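Bedding and Linen Sorters Wanted – Vaddale Home Textile Exchange

Do you fold things without being asked? Do you have opinions about fitted sheets? Then please keep reading, because we would love to hear from you.

The Vaddale exchange takes in blankets, cushions, curtains, bedspreads and all the other soft things that pile up in a house over the years, sorts them, and sends them along to families setting up a new home. Last year we passed on 1,141 pieces, and already this year we are at 976, so you can see why we are looking for more hands before the cold weather comes in and everybody remembers they need a blanket.

We have paid part-time places for sorters at our Pillay Street room, starting in September. The hours are 22 a week, mornings mostly, with a start at 8:30 and a proper break for coffee (there is usually cake, although we can't put that in the contract).

What you would be doing

Opening donated bags and spreading everything out where you can get a good look at it. Checking seams, zippers and corners. Pulling out whatever has been bundled in with the bedding by mistake – scarves, pet coats, one half of a pair of pajamas. Folding to shelf size, labeling, and stacking by bed size and warmth. Once in a while you would ride along on a pickup with our partners at Drunance, who lend us the van.

Who we are hoping for

No experience is needed and we mean it. You should be comfortable on your feet for most of a morning and able to lift 30 pounds with a bit of care. Patience helps a great deal, and so does a gentle way with other people's belongings. A big part of the job is deciding what goes with what, and that takes a while to learn. Dark pieces get a second look on something pale, where the creases and smudges are easier to spot, and patterned blankets are kept apart from plain ones. 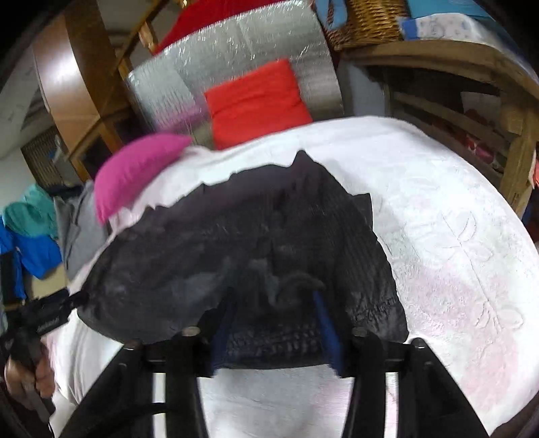 One of our present sorters put it this way when we asked what new people should know: the blankets are the easy part, it's the cushions that slow you down, and you should wear short sleeves even in winter.

How to apply

Send us a short note through the Vokent jobs page, or drop a letter in the box by our front door on Pillay Street. Tell us a little about yourself and which mornings suit you. A résumé is welcome but not required. We read everything that comes in and will write back to you either way.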